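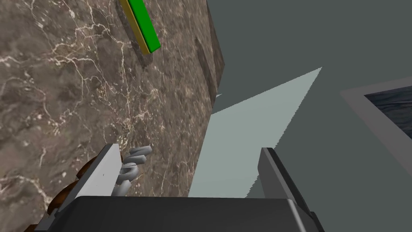 Notes from the short course championship at Rarkilbridge, played 2022-07-28. I played in it and finished in the middle, so this is mostly about other people's golf. Thread.

For those who haven't been: nine holes, all par 3s. It plays 1,192 yards from the back markers and 908 from the forward ones. We went around it three times, 27 holes, with a lunch break after 18. Everyone used the back markers except the juniors.

Qianru Hao won at four under for the 27. She was one over after the first loop, three under on the second and two under on the third. Two shots clear in the end, and it was closer than that until the last two holes.

First prize was $2,000 in pro shop credit for the winner's home club. Second was $1,000. Amateurs had to sign the form about the prize limit before teeing off and a couple of us had to go back to the tent because we'd missed the second page.

The greens were firmer than they were in June. In June you could fly a wedge to the back of the third and it would sit. This time anything landing past the middle went over. I went over all three times. Two bogeys and a double there for me.

The hole locations moved between loops, which I liked. The fifth was front left in the morning, then back right, then tucked behind the bunker for the last loop. That last one gave up a single birdie in my section of the draw and it wasn't mine.
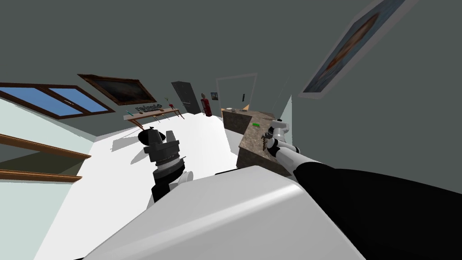 Putting was what separated the top five from the rest of us, and it came down to short ones. I missed four from inside four feet and I know why, I squeeze the handle when I get nervous. My playing partner told me to let the fingers hang and let the putter rest in them. I tried it from the 20th hole on and didn't miss a short one after that. Small sample, but I'm keeping it for the fall.

Back to the leaders. Going into the last loop there were three teams' worth of people within a shot of each other, but it's an individual event, so that meant six names on the same line of the board. The Rista group had two of them. Wokura had one. The others were unattached.

Hao made her move early. She hit it to a foot on the second and holed a long one across the fourth. After that she had a two-shot cushion and aimed at the fat part of every green. She parred five in a row.

The only real trouble was at the seventh, where the wind had come around and was hurting. She came up short in the rough, chipped to six feet and made it for one of those pars. The player behind her in the standings took four from nearly the same spot.

I asked her afterward what she hit there. A smooth 8-iron, she said, and it should have been a 7. For what it's worth I hit 7 and was also short, so I don't think there was a right answer.
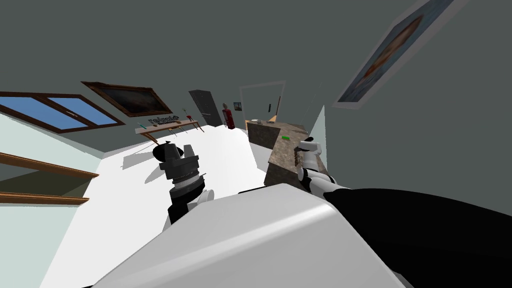
That wind also held up play. We waited on every tee from the seventh in. The last loop took my group two hours and five minutes, where the first took an hour and thirty-five. With threesomes on a course that short there isn't anywhere for the line to go.

Suggestion for next year, and I've already sent it in: send people off both the first and the fifth. The walk from the clubhouse to the fifth tee is short, and it would clear out the jam at the seventh.

The junior flight went to extra holes. They replayed the ninth, 84 yards from the forward markers, and it took three tries to settle it. By the end most of the field was standing behind the green. The winning shot was a chip from the collar that went in off the stick.

The team prize went to the Zulu players, best three scores of four. They didn't have anyone in the top three, but all four of them broke 84. Wokura was second by a shot and would have won with one fewer penalty stroke at the sixth.

My card, since two people asked: 29, 31, 28. That's seven over. I hit 15 greens out of 27 and had one birdie, on the first hole of the day, so it was downhill for a while after that.

Scores for the full field should be posted in the clubhouse by the weekend. If yours looks wrong, check it against your card before you email. Last year they had two of us swapped and it took a phone call to fix.

The next one is the fall two-person event, alternate shot, same course. I need a partner who can hit the third green. Message me if that's you.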